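Ward Notes, June 2020
from Mererid Maddocks

Quick one this month, sorry, I have the clerk's packet open in the other window and it is 331 pages.

Redistricting. Yes, already. The county has to redraw the Bilville lines after the census and the board wants a process in place before the numbers come in, so they are voting on the process now, in June, when half of us can't get into a meeting room. Comments by email or phone only. More on that further down.

What's on the table: two drafts. Draft A keeps the five wards and lets the board draw them, same as last time. Draft B hands the first map to an outside panel of seven residents picked by lottery, board gets an up or down vote. If they vote it down twice it goes to the county judge. I support B. You knew that.

Why it matters on our side of town. Last time around the line went down the middle of Geraghty Street, odd numbers in Ward 2, even numbers in Ward 4. Neighbors who share a storm drain have different council members. I called both about the drain in my first year and each one told me to call the other. The 2011 map was decided by one vote after a meeting that ran past midnight, and there was no public copy of it until the next morning. I've asked for the minutes. Still asking.

The other thing is the Sterkholm Apartments. 1051 people live there according to the last count the school district did, and they're cut into three wards. Three! Turnout there is low and people on the board like to say that's apathy. Try working out your polling place when it depends on which stairwell you use. I walked building C with Sanne Van der Linden before the primary and we met a couple on the same landing who had been sent to different schools to vote. One of them gave up and went home.

Sanne has written a longer piece on how the lottery would work and I'll send it to anyone who wants it, just reply to this. Short version: names come from the voter roll plus a sign-up list, so non voters can get in too. No one who has held office in the past 10 years. No board staff, no spouses of board staff. Panel meetings are public and the working maps get posted within 6 days. The board lawyer says six days is too tight. I don't see it, they post the agendas faster than that when they feel like it.

Objections I've been hearing, in no order. It costs money: yes, around the same as last time's consultant, who nobody elected either. Regular people can't draw maps: the software is free and the library will run a session on it. It takes power from the board: correct.

Some of you asked about the mapping firm, Guker. They have no contract yet. They gave a demo to the board in spring and that's all I can find in the record. If draft A passes I would expect them to get the work without a bid, and I have said so in writing. Got a two line reply.

How to comment. Email the clerk with DRAFT B in the subject line, your name and your street. No street and they file it as "general" and it doesn't get read out. Phone comments are two minutes, you have to sign up by noon the day of the hearing. Please dont paste a form letter, they count those as one.

Corrections from last month: I had the wrong extension for the elections office, and the recycling pickup change is for Ward 3 only. Apologies to everybody who dragged thier bins out for nothing. 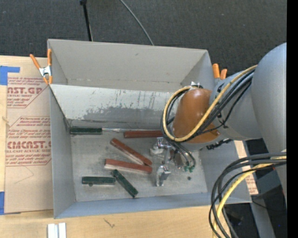 Packing and cracking, since several of you asked what those mean. Packing is putting as many of one group as you can into a single ward so they win that one big and lose everywhere else. Cracking is spreading them thin so they don't win anywhere, which is Sterkholm. Say the three green blocks are renters and the three reddish-brown ones are owners, all in the one compartment. Slide that divider over and you've changed who wins with no block moving at all. That's the whole trick and it's legal more often than you'd think. Comments to the clerk, please, and copy me.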